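Chapter 9
Comparing Grippers Fairly

By the end of this chapter you will be able to:
set up a trial that treats two grippers alike
choose objects that show up their differences
keep a record another group could repeat
say how far your results can be trusted

Starter question: Two grippers are tested on the same arm. One picks up more objects. Is it the better gripper?

When Hawi Mekonnen and Abenezer Nigatu joined the teaching workshop at Visenby, they were given what sounded like an easy job. The workshop owned two grippers, a pair of stiff parallel jaws called the Oveck and a softer printed design called the Teshome, and wanted to know which to fit for the new school year. They ran 58 picks with each over a long afternoon in September and came back with a clear winner. Then Raghda Kassab, who ran the workshop, asked which of them had been steering the arm. Hawi had driven every Oveck pick and Abenezer every Teshome pick. They had compared two people as much as two grippers! It is a lovely mistake, and nearly everyone makes it once. 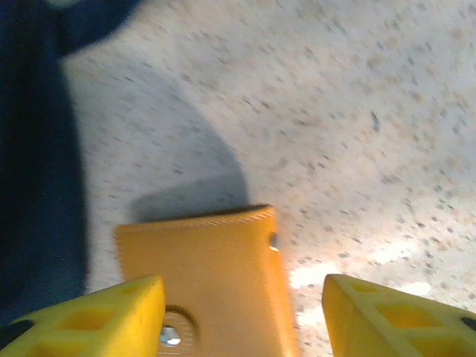

A gripper is more than its fingers, and a fair comparison has to begin by deciding which parts are being compared. The finger shape matters, of course, but so do the material, the opening width, the closing force and the way the whole thing is mounted. Even the view from the wrist counts. With pocketed yellow fingers reaching in from the two lower corners and an orange printed plate rising between them, a fair share of what the wrist camera can see is gripper, and anything lying behind the plate is hidden from the person driving. Swap the plate for a lower one and the same fingers may well score higher. Motion matters too: a speckled floor that smears into streaks gives the driver much less to steer by than a sharp one.

So we need some rules, and the good news is that they are simple ones. Change one thing at a time. Let each driver use each gripper, and mix up the order, as people get better with practice. Write down what counts as a successful pick before the first trial. In this chapter we use the Grostovum rule: the object must be lifted clear of the surface and held for 9 seconds.

Choosing the objects is where the fun starts. A set of neat wooden blocks will flatter almost any gripper. Add a sock, a teaspoon, a ripe plum, a sheet of card - and suddenly the two designs behave like quite different machines.

Key words: trial, variable, closing force, wrist camera, success rule

Before you read on
With a partner, list everything that might change between one pick and the next. Mark the things you could hold steady in your own workshop, and keep the list safe. You will need it in Section 9.1, where we plan a first trial with 17 objects.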